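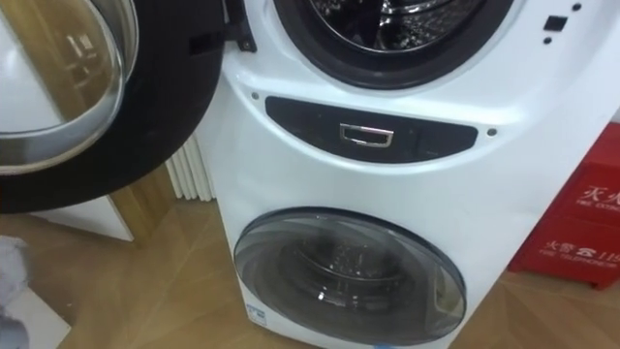
Joncombe's water utility wants households to believe they can cut their bills by washing clothes at night. The figures it has put out so far don't make much of a case.

The Shift Your Wash plan, due to start in June, would charge a lower rate for water used after 10 p.m. and before 6 a.m. A leaflet now going out with bills says homes that move their laundry to those hours will save "up to $175 a year." It doesn't say how many loads a week that assumes, or how large a household. Asked for the working, the utility sent a two-page summary prepared by Jorico, the firm that ran last year's trial and is also bidding to supply the new meters.

According to the summary, 2573 homes were invited to join the trial. It doesn't give the number that stayed in until the end. The only place where finished results are broken out is a table of 47 homes described as "high-engagement users," and the $175 figure comes from the top of that table. No average is given.

A spokeswoman for the utility said the full report would be published "in due course" and that the leaflet was meant to give people an idea of what was possible. She would not say whether the report would come out before the new rates take effect.

There is also the matter of what a night wash costs apart from water. Electricity in Joncombe is sold at one flat price all day, so running a machine at midnight saves nothing on that side of the bill. Most of the cost of a warm wash is in heating the water. The leaflet shows a single savings number and leaves power out of it.

Renters may get even less from the plan. Several apartment blocks in the Nirnimia district have lease rules against running washers or dryers after 9 p.m., and those rules aren't going away. The utility says it has "reached out to landlords." Two of the larger building managers in the district said they had received a letter and had no plans to change their quiet hours. Anyone bound by those rules would pay the daytime rate for laundry, and the daytime rate is going up.

That increase gets one line on the back of the leaflet. For a home that changes nothing, the yearly bill will rise, though the utility hasn't said by how much. It describes the rise as "modest."

Fire crews in the area have long told people not to leave washers and dryers running while they sleep. The leaflet suggests using the delay timer and going to bed.

The Tóth Street tenants' group has asked for the rate change to be put off until the full trial report is out, and says it has collected 3000 signatures. The utility confirmed it had received a petition but said the date would stand.

Customers will be moved to the new rates automatically. Those who want to stay on a single all-day rate can apply in writing, but the form isn't yet available, and the utility could not say what that rate would be.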